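Prillel Two-Arm Cell: Set-up and Operating Guide
Section 7. Recovering from a handover fault (item held by both arms)
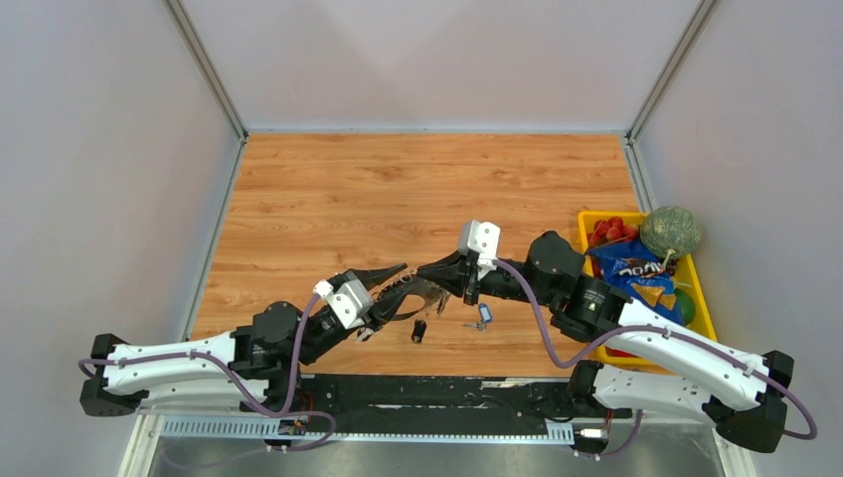
Fig. 7-1. Both grippers on one item, with keys and a tag on the table beneath.

7.1 When this section applies

Use this procedure when the cell stops during a handover and the Litgate controller shows HANDOVER TIMEOUT or GRIP CONFLICT. In both cases neither arm has confirmed a release. The arms hold position and the item may be under tension.

Do not press Resume. The controller will retry the last move, and if both grippers are still closed the arms will pull against each other. This can tear a soft item, throw small parts off the table, or trip the wrist joints.

CAUTION: Stopped arms are still powered. Keep your hands and face out from between the grippers until step 5 is complete.

7.2 Before you start

You will need the Ojo hand pendant and safety glasses. Recovery normally takes less than 60 seconds once the pendant is connected. The controller keeps full holding torque for 300 seconds after a fault, then drops to reduced torque. At reduced torque the arms can sag.

7.3 Procedure

1. Turn the mode key on the controller to MANUAL. Check that the amber light is steady.

2. Set the pendant speed to its lowest setting.

3. Look at the item from the front of the cell. Decide which gripper has the better hold. That arm is the keeper and the other is the releaser. If you can't tell, make the left arm the keeper.

4. Jog the releaser toward the keeper in single steps until the item goes slack. Two or three steps is usually enough. Stop straight away if the fingers touch.

5. Open the releaser with the pendant. Select SLOW OPEN. Fast open can flick a light item across the table.

6. Jog the releaser straight back until it is at least 80 mm clear of the item.

7. Lower the keeper over a clear patch of table and open it. If there are small items below, move the keeper to one side first.

8. Press the emergency stop. Remove the item by hand and check the fingers for threads, grit or torn material.

9. Check the cables along both arms. They should move freely and must not be caught at a wrist or elbow, or hang over the front rail.

10. Release the emergency stop, home both arms and clear the fault. Return the key to AUTO.

Note: If an arm won't jog in step 4, the wrist has tripped. Go to Section 9. Do not force the arm by hand.

7.4 If the fault comes back

Run the Larkarora grip check from the Service menu. Each gripper should read below 700 when fully open with nothing in the fingers. A higher reading means the finger sensor needs to be zeroed (Section 5.3).

Limp or uneven items fault more often than rigid ones. For these, raise the release delay one notch at a time and test after each change.

Record the fault code and which arm was the keeper in the cell log. Service will ask for both.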